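Section 4. Recording your first batch of kitchen demos

By now you should have the simulator installed and the arm answering to your controller (if it isn't, go back to Section 3, I'll wait). This is the part I like best! You get to drive the arm yourself, over and over, and every good run you save becomes something the policy can learn from.

I wrote this section after my own first go at the coffee corner in Fletura, when I saved 451 runs and had to throw out a painful number of them. Most of the notes below come out of that week. Ihor Skoryk and Daryna Sirko have both followed these steps from scratch since then and sent me corrections, so the order should be solid.

What you need before you start

The Fletura client, version from August or later. Older ones save the gripper state one tick behind the arm, and you won't notice until training.
A controller with an analog trigger. A keyboard works, but your motions come out in little stair steps and the policy will copy them.
Enough disk space. A run with both camera views comes to 29 MB on my machine.
A task card. Ours for this section is "press the button on the coffee machine."

4.1 Set up the session

1. Open Fletura and choose New Session. Give it a name you'll recognize later. I use the task, then my initials, then a number, and I've regretted every session where I got creative.

2. Pick the kitchen layout from the list. Each layout comes with its own counters, cabinets and shelf positions, so write the layout number on your task card.

3. Set the control rate to 25 Hz. The default is higher, and it's fine for playback, but the files get huge and the extra frames don't buy you anything on a task this slow.

4. Turn on Randomize Start. This shifts the arm's starting pose a little each time you reset. Leave it on even though it's annoying. Fedir Zhuravel recorded a whole set with it off, and the policy he trained on it fell apart as soon as the arm began a couple of inches to one side.

5. Type the instruction into the Language field exactly as it reads on the card. Same words, same spelling, no period at the end.

Note: The Language field does not carry over if you close the client. Check it again after a crash. (Yes, I have a folder full of runs labeled with an empty string.)

4.2 Do some throwaway runs

6. Press Reset and drive the arm around without recording. Get a feel for how far the trigger has to travel before the fingers move. On mine there's a dead spot near the top.

7. Try the whole task five or six times. You're looking for a path you can repeat comfortably, one that stays clear of anything mounted over the counter. The shelf is easy to forget when you're staring at the machine, and the elbow tends to swing wider than you think.

8. Switch between the side view and the wrist view as you go. I drive mostly from the side view and flip to the wrist for the last bit, when the fingertips get close to the button.

Caution: Don't fight the arm if it locks up near full reach. Let go of the stick, back off, and come in from another angle. Pushing through gives you a violent little snap when it frees itself, and a run with a snap in it has to be deleted.

4.3 Record

9. Press Reset, then wait for the arm to settle before you press Record. Count to two in your head.

10. Move toward the machine at an even pace. Slow is fine, but long pauses are not! If you stop to think for three seconds, the policy learns that stopping to think is part of making coffee.

11. Close the fingers on the approach if you plan to press with them closed. Whichever way you do it, pick one and stick with it for the whole batch. Yaroslav Palamarchuk pressed with open fingers half the time and closed the other half, and the two styles averaged out into a sort of nervous twitch.

12. Press the button, back the arm away a few inches, and hold still for one second.

13. Press Stop. The client asks you to mark the run Keep, Discard or Unsure. Be strict. Unsure runs go into their own folder and you can look at them after lunch.

Check your side view against mine before you go on. Your arm can sit a little differently, but the machine, the shelf and the counter should all be in view, and you want the whole gripper visible over the marble.
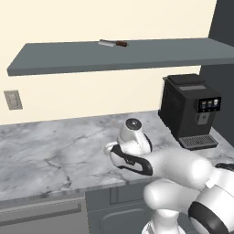 Figure 4-2. Coffee corner, side view. Gripper over the counter with the fingers slightly open.

If the gripper is hidden behind the forearm, open View Settings and nudge the camera until you can see both fingers. Save the camera preset before you record anything, and then leave it alone for the rest of the batch. A camera that moves halfway through is the one mistake I couldn't fix afterward.

Note: Loose items, like the knife on the shelf, are part of the layout. They have nothing to do with this task. If you knock one, discard the run and reset.

4.4 Review and export

14. Open the Review tab and play your kept runs at double speed. You can catch most trouble this way, even with a sandwich in one hand. I look for snaps, pauses, and runs where the gripper brushes the drip tray on the way in.

15. Check the length column. My good runs mostly land close together, and anything far longer than its neighbors has a pause hiding in it somewhere.

16. Choose Export, then Lysenko format if you're training with our scripts. The plain format works too, but you'll have to convert it yourself, and the converter is slow.

17. Copy the export to the shared drive under Drirnska/incoming. Add one line to the log there with the session name, the layout number and how many runs you kept. Ustyna Chornovol merges new batches at 4 p.m., so anything you drop in later waits for the next day.

How many do you need? For a single layout I got a usable policy from a pretty small set. Our full pool across all the layouts is 1,680 runs, and I'd rather have one more layout in there than another pile from a kitchen we already know well.

Caution: Do not rename files after export. The index inside the folder points to the original names, and the loader skips whatever it can't find without giving you a warning.

If the export bar gets stuck near the end, give it a couple of minutes before you kill it, because it's usually packing video. If it's still stuck, see Section 7.3.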